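角色设定与共享世界写作
第五讲 课堂讲义：配角、行当与地方

一、上一讲的遗留问题

上一讲交的角色卡，大部分同学把外貌写得很满，年龄、发色、衣服、伤疤都有，翻到“此人靠什么过日子”一栏就只剩一句话，有几份空着。这一讲从这一栏讲起。

共享世界的写作和单人写长篇不同。单人写长篇时，作者可以把人物的生计放在脑子里，写到哪里补到哪里。共享世界里，你的人物会被别人借用。别人借用时只看得到角色卡，卡上没有的东西，他只能自己编，编出来往往和你的想法对不上。

本课程使用的共享世界叫“特雷穆斯”（Tremus），一座港口城，分上城、下城和盐场三片。城中常住人口设定为1,000户，这个数字在世界手册第一页，不要改。户数少，意味着同一行当里的人彼此认识，一家铺子关门，另外几家都会受影响。

二、先定行当，再定性格

建议的顺序是：行当、住处、欠谁的、谁欠他的，最后才是性格。

以桑托索（Santoso）渡船行为例。这是世界手册里的公用地点，任何人都可以写。渡船行有大船两条、小船若干，早上六点开第一班，晚上收班看潮水。在渡船行做事的角色，天不亮就得起床，手上有绳子磨的茧，认得每个码头收税的人。这几件事写清楚，性格已经出来一半。一个每天天不亮起床的人，和一个在上城开夜间茶铺的人，说话的节奏不会一样。

反过来，先写“外冷内热”“玩世不恭”再去找行当，常见的结果是行当成了一件衣服，随时可以换掉。检查办法：把角色卡上的行当划掉，换成另一个，看其余内容要不要改。如果一个字都不用改，行当这一栏等于没写。

课堂练习一（交纸本）：
从世界手册的行当表里任选一行，写这一行的人在雨天的上午做什么。不写心理，不写外貌，不写对话。300字以内。

三、配角的三种欠账

“欠账”在本课程里是个宽泛的说法，包括钱、人情和一句没说完的话。

1. 钱账。最容易写，也最容易写得死板。金额要落到具体的物件上。与其说某人欠渡船行一大笔钱，不如写他欠五十七天的船费，记在门后的木板上。数字用57是因为手册规定记账满60天必须结清，读者读到这里就知道还剩三天。数字要和世界里的规矩挂上，单独一个数字没有用处。

2. 人情账。要写明双方对这笔账的看法是否一致。甲觉得还清了，乙觉得没有，后面的情节才有地方生长。两个人看法完全一致的人情账，可以删掉。

3. 话账。两个人之间有一件事没谈完。注意不要把它处理成秘密。秘密需要揭开，话账不需要，可以一直拖着。去年有一组作业，两个角色一起开铺子，从头到尾没谈过当初为什么合伙，全组五个人接力写下来都没有谈，效果很好。

四、旧恋情的处理

角色卡里出现频率最高的往事是一段结束了的恋爱。可以写，但注意下面几点。

（1）写分开以后的安排。两个人住同一座城，买菜走不走同一条街，朋友聚会坐哪一边。1,000户的城，躲是躲不开的。

（2）对方也要有角色卡，哪怕只有半页。没有角色卡的旧恋人只是主角的一块背景板，别人没法借用。

（3）分手原因写一条就够。写三条以上，读者会开始怀疑作者自己没拿定主意。

（4）不要让旧恋情解释角色的一切行为。一个人脾气急，可能是从小就急。

五、地方的写法：洛特奥街区

洛特奥（Loteo）是下城新划出来的一片地，手册里目前只有街名，没有住户，留给本学期的同学填。填的时候遵守以下规矩：

每人最多认领两处房子。
认领之前先看登记表，隔壁是谁的，去和隔壁的作者打个招呼。
房子里可以有前任住户留下的东西，最多五件，列出来，写进登记表。
铺面要写清楚开门时间和关门时间。
不许在洛特奥安排火灾、洪水和大规模械斗。要写灾难，去盐场写，盐场有专门的说明。

写房间时常犯的错误是把家具清单当作描写。床、桌、椅、柜一路列下来，读者得不到任何关于住户的信息。可行的办法是从一个使用中的动作进去：住户坐在哪里脱鞋，钥匙放哪里，晚上关灯以后走几步到床边。动作经过的家具写出来，没经过的不写。

卧室尤其如此。在多人接力的文本里，卧室容易写成两个极端，要么空得只有一张床，要么堆满暗示性格的小物件。先想住户每天在里面待多久。渡船行的人可能只待五六个钟头，全在睡觉；一个长期卧病的人，房间就是他的街道，哪块地板响、下午的光照到哪里，他都清楚。

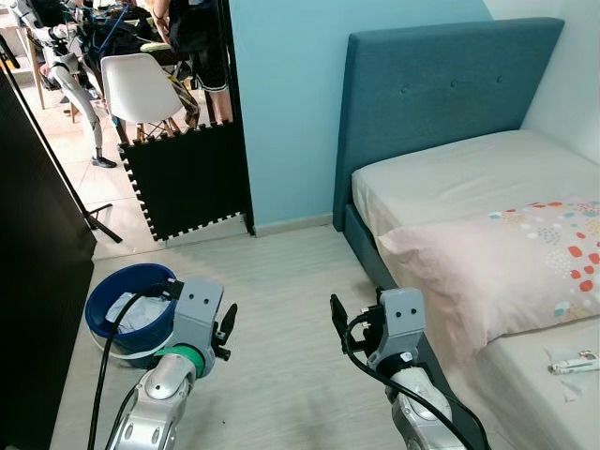

图5-1 卧室一角：床侧与浅色木纹地板

课堂练习二（上机完成）：
给洛特奥的一位住户写卧室，200字。必须出现一件前任住户留下的东西，并让现任住户对它有一个明确的态度：用、藏、卖、假装没看见，任选其一。写完与邻座交换，请对方只根据这段文字推断住户的行当。推断错了不扣分，把对方的推断抄在文末。

六、竞争关系

同一行当的两家铺子放在一条街上，是最省力的情节来源，也最容易写坏。写坏的典型情形是一方处处占理，另一方处处使坏。

参考做法：让两家在一件事上竞争，在另一件事上合作。例如两家灯油铺抢客人，但共用一口井、共付一份更夫的工钱。这样无论情节怎么推，两家都不能把对方赶走。手册附录里有下城灯油铺的旧稿，可以看看前几届是怎么安排的。旧稿里的更夫前后改过两次名字，以后一次为准。

七、提交办法

角色卡和街区登记表都上传到课程平台Gemeo，放在“第五讲”文件夹里。文件名用学号加角色名，不要只写“作业”。角色卡修改后请上传新版本，旧版本保留，别的同学可能已经按旧版本写了。

本讲作业：
完整角色卡一份（含行当、住处、三种欠账中的至少两种）。
洛特奥登记一处，附隔壁作者的确认。
从别人的角色卡里借一个配角，写一场两人对话，800字以内。借用前在对方的卡片下留言。

本次作业满分60分，角色卡占一半，其余两项平分。下一讲讲对话里的称呼，请带上世界手册的称谓表。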